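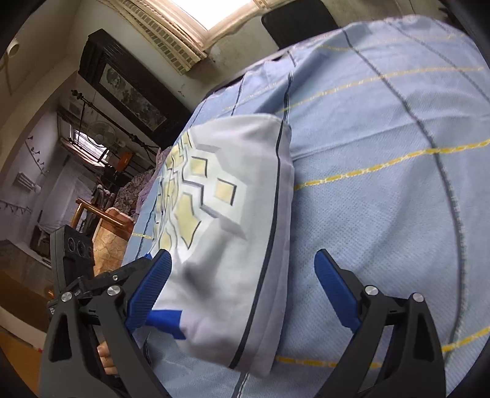 Can a robot fold laundry and make a bed yet?

Posted by Trutley, 2023-09-28

I run a little guesthouse and I'm so sick of bedding. My brother-in-law swears there's a machine coming that does all of it: strips the bed, washes, folds, puts it back. I'd happily pay 1849 dollars if it meant never folding another sheet (okay, maybe not fitted ones, I'd pay double for those). Is anybody using one at home? Or is it all videos?

Dorota Rutkowska
Mostly videos, sorry! I worked at a hotel laundry until February and we had a big flatwork folder. It was great with sheets, but a person still had to feed in every corner, and it took up half the room. Picking one soft thing off another soft thing is where the home robots get stuck. A folded cloth on a bedspread has layers, and the gripper has to grab all of them together or the whole thing comes undone. Patterns on both don't help the cameras much either. I've seen one demo do a decent towel, very slowly. Making the bed around it, tucking the corners and so on? I wouldn't wait for that.

Adton
just get a robot vacuum, mine was 200 bucks and does under the bed fine. wont fold anything tho

Irnia
Second what Dorota said. If you have a lot of sheets, price out a laundry service before you buy any gadget. I pay 66 a week and they come back folded.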